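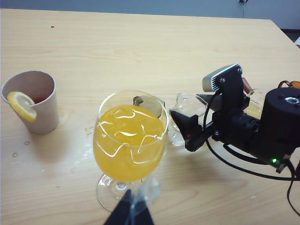

Reading Room > Short Fiction > Notices

Search this site Go

Wednesday
By Lizelle Venter

NOTICE TO ALL REGISTERED BIDDERS IN THE MATTER OF LOT 15

The Usus Auction Exchange ("the Exchange") writes to all members who placed bids on Lot 15, described in the catalog as "Steamer trunk, Cunard label, locked, no key, contents unknown." Bidding on this lot is suspended. Bids already entered remain on file and may not be withdrawn while the suspension is in force.

The Exchange sets out the history of the matter so that members may judge their position.

The lot was opened in July at a starting price of $600. The seller, Mr. Pathirana, supplied the required declaration of ownership and stated that the trunk had belonged to his aunt. On the second day of bidding, the Exchange received a written objection from a Mrs. Fisska, who declared that the aunt was hers.

Both parties were asked to provide proof. Mr. Pathirana submitted a letter in which the aunt promised him "the big trunk." Mrs. Fisska submitted a letter, in the same handwriting and bearing the same date, in which the aunt promised her "the big trunk." The Exchange's examiner found both letters to be genuine.

Under Rule 2, a disputed lot is to be held at the warehouse until the parties reach agreement. The parties were invited to a meeting there and were seated at opposite ends of the receiving office. Mr. Pathirana stated that he had not seen his cousin since the two of them were children. Mrs. Fisska stated that this was correct, and that it had been his doing. The clerk recorded both statements.

During the meeting a bid of $1,000 was entered by a member whose account had been opened that morning. The clerk read the amount aloud, as the rules require. Mrs. Fisska asked whether a person could bid on a lot while objecting to its sale. The clerk replied that the rules did not forbid it. Mr. Pathirana then asked whether a seller could bid on his own lot, and was informed that the rules forbade it very clearly.

He asked what she wanted with the trunk. She answered that their aunt used to let her sit inside it, with the lid up, and tell her where the ship was going. Mr. Pathirana said that he had been told the same ship went to a different place - and that he had always been made to get out before it arrived. The clerk has no further notes for a period of two hours, and has been reminded of her duties in this respect.

The Exchange therefore gives notice as follows:

1. The lot remains suspended at the joint request of the parties.

2. Members with active bids will be released from them upon written application. No fee will be charged.

3. The contents of the trunk remain unknown. A locksmith was offered at the Exchange's expense. Both parties declined.

4. Storage charges are payable by the seller. The Exchange notes that the first payment has been received from Mrs. Fisska.

Members are asked not to contact either party directly. Questions about other lots should be sent to the receiving office, which is open until noon - except on days when the parties have reserved it.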